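# Apprenticeship at Sandham: An Interview with Laimutė Petrauskas

February 3, 2026

Laimutė Petrauskas has been Head of Apprenticeships at Sandham College since the merger with the former Bumdale Technical Institute. In that time the number of apprentices on roll has grown to 1059, drawn mostly from Bumdale and the villages along the estuary. She spoke to the College Review ahead of the spring admissions round, which closes in March.

Asked what had changed most in her time at the College, Ms Petrauskas pointed to the age of applicants. "When I started, an apprentice was a school leaver, and the whole timetable assumed it," she said. "We now have almost 200 people over the age of twenty-five. They have rent to pay and some of them have children. A nine o'clock start on the far side of the river was simply shutting them out."

The College moved its adult groups to a later start two years ago and negotiated with employers for a single long day of study in place of two short ones. Attendance improved in the first term. Ms Petrauskas is cautious about the reasons. The bus service was altered in the same period, she noted, and the College has not tried to separate the two.

Travel remains the matter raised most often in exit interviews. Under the present bursary, an apprentice living more than eight miles from the campus may claim the cost of a season ticket, but must pay for it first. "For somebody on a first-year wage that is a real sum to find," she said. "I would like us to buy the ticket and hand it over." A proposal to that effect is with the Finance Office.

Relations with employers occupy a large part of her week. Cosport, the largest of them, takes apprentices in maintenance, stores and accounts, and releases its own supervisors to attend reviews. Smaller firms find this harder. Núñez, a family joinery business with two apprentices, asked the College to hold its reviews on site at seven in the morning, before the vans go out. The College agreed, and has since offered the same arrangement to others.

"A review is supposed to be a conversation between three people," Ms Petrauskas said. "If one of them is looking at the clock, you learn very little. I would sooner get up early."

She was joined for part of the interview by Jianguo Zou, who completed his own apprenticeship at the College and returned as a tutor in mathematics and written English. Mr Zou was direct about the difficulty of his subjects. Many apprentices arrive having failed them more than once, and regard the classes as a condition to be endured.

"I don't tell them it will be enjoyable," he said. "I ask them to bring something from work that they had to write or work out that week — a delivery note, a quotation, a complaint from a customer. We begin there." 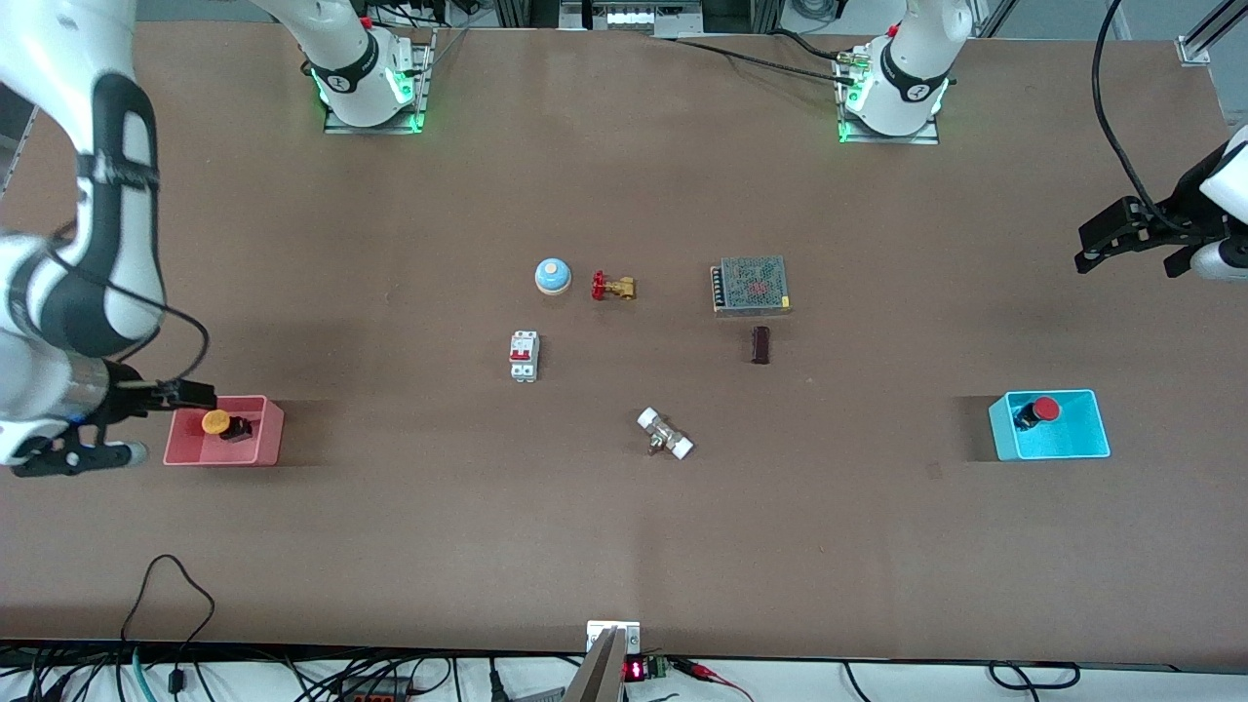
Mr Zou would like the written assessment to follow the same principle. At present it asks for a formal letter on a set topic, a form which few of his apprentices will use at work. He has submitted a sample paper to the Academic Board and expects a reply before the summer.

On funding, Ms Petrauskas was measured. The hardship fund stands at 4000 pounds for the current year, with individual awards limited to 200 pounds. She regards the limit as too low for those facing a sudden change of housing, and has asked for discretion to exceed it in such cases.

She was more willing to be drawn on the question of completion. The College records an apprentice as having left early even where the employer has offered a permanent post before the final assessment. "They have the job — the job we were preparing them for," she said. "I understand why the figure is kept as it is, but I would like a second column beside it."

Applications for the spring round may be made through the Admissions Office. Employers wishing to discuss early morning reviews should write to Ms Petrauskas directly.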